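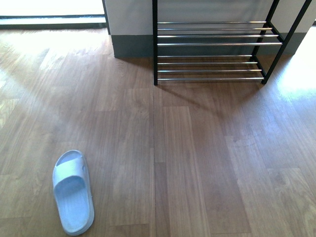 ## ¿Grabo los episodios con una chancla suelta o espero a tener el par?

**Rocío Montes** · 02/03/2021

Estoy recogiendo demostraciones para una tarea que en la hoja se llama «colocar calzado en el zapatero». Cámara en la cabeza, zapatero vacío de dos baldas contra la pared, una chancla azul clarita en el suelo. Una. La instrucción escrita dice «coloca los zapatos», en plural, y ahí empieza mi drama.

Llevo 182 episodios grabados, todos con una sola pieza, y ayer Tullon (así se llama nuestro script de validación, yo no lo bauticé) me devolvió 44 con el aviso «objeto incompleto». Los otros los dio por buenos, y por más que los comparo no veo la diferencia.

Dudas concretas:

- ¿Cambio el texto de la instrucción o repito las grabaciones con dos chanclas?
- Las baldas son de barras cromadas y brillan bastante. ¿Tapo la luz de fuera? En el suelo también me salen manchas de sol, casi blancas.
- ¿Importa que la chancla empiece tan abajo, casi pegada al borde de la imagen?

Gracias, y por favor que nadie me conteste «depende».

---

**Ainhoa Olmedo**

Depende.

Perdón. Cambia el texto. Repetir 182 episodios por una ese final es mucho castigo para una ese. Pon «coloca la chancla en la balda de arriba» o «en la de abajo», según lo que hicieras en cada uno, y de paso ganas una instrucción que dice algo. «Coloca los zapatos» con una pieza a la vista le enseña al modelo que el plural es decorativo, y luego, con seis zapatos delante, guardará uno y se irá tan contento.

Lo de los 44: mira en qué momento acaba cada grabación. A mí el validador me protestaba cuando cortaba antes de retirar la mano, porque seguía viendo el objeto «en proceso». El mensaje de error no tenía nada que ver, claro. Los mensajes de error los escribe alguien en julio, a última hora.

Con la luz no hagas nada. O mejor, haz de todo: una tanda con sol, otra con la persiana bajada, otra de noche con la lámpara. Si solo grabas con la casa en penumbra tendrás una política estupenda para vampiros. Apunta la condición en los metadatos, eso sí. Yo no lo hice y me pasé una tarde clasificando reflejos.

La posición inicial sí la movería. Si la chancla sale siempre abajo a la izquierda, con la punta hacia el zapatero, el modelo aprende ese sitio y deja de buscar. Nosotros marcamos 4 zonas en el suelo y rotamos, con la pieza girada cada vez de una manera, y también boca abajo. Que quede pegada al borde en alguna toma no es grave, siempre que en otras se vea con holgura. Y deja algún episodio en que haya que bajar la cabeza para encontrarla, que en las casas de verdad el calzado no se coloca mirando a cámara.

---

**Qistina Hidayat**

Yo usaba Kosach para esto y detectaba los pares solo. No sé si sirve con tu formato. Prueba.

---

**Covadonga Salcedo**

De acuerdo con Ainhoa salvo en una cosa: yo grabaría además una tanda con el par completo, más de 68 episodios si puedes, etiquetada como tarea distinta. No la mezcles en la misma carpeta. La mezclé una vez y todavía recibo correos.

Los reflejos de las barras solo me dieron guerra con la cámara de profundidad. Si grabas únicamente color, a otra cosa.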